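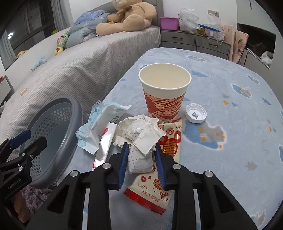
Wrappers, cup and wadded paper on the blue fleece

To: Prustcombe tidy-up list
Date: 18/11/2018
Subject: Re: small trash on fabric

> I did 20 minutes in the bedroom like you all keep telling me to and
> it looks the same! Where do you even start when the table has a
> throw on it and every little wrapper sticks to the fuzz? I end up
> dragging the whole mess around with me.

Oh, I know this one so well. We keep a light blue fleece on our table too (it's so soft, I can't give it up) and it collects snack wrappers like you wouldn't believe. The long cream one with the hearts and LOVE on it is from wedding candy, I think, double happiness all over it.

What I do now is use the paper cup as the trash can! It's standing right there anyway. Crumpled paper first, then the torn packet, then bottle caps and the skinny shiny wrappers. When it's full I walk it to the kitchen and THEN shake out the fleece.

After that I do the top of the gray drawers, where the plastic bags pile up next to the pink basket. Bags go inside one bag, cable gets wound up and put in the basket. The bed I leave for last. The big teddy can stay against the headboard, he looks good there, but the smaller plushies I line up along the wall so there's room for the pillow and the flowered bedding.
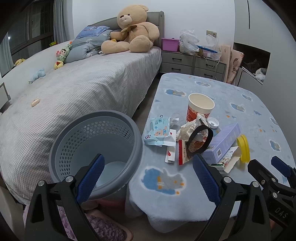
I also stopped doing the wardrobe on the same night. It has that open part at the bottom and once I start pulling things out of there it's midnight and I'm sitting on the floor. Give it its own evening, maybe 8 o'clock with some music on.

Does anybody still have the Drurkier basket list from last time? I lost mine.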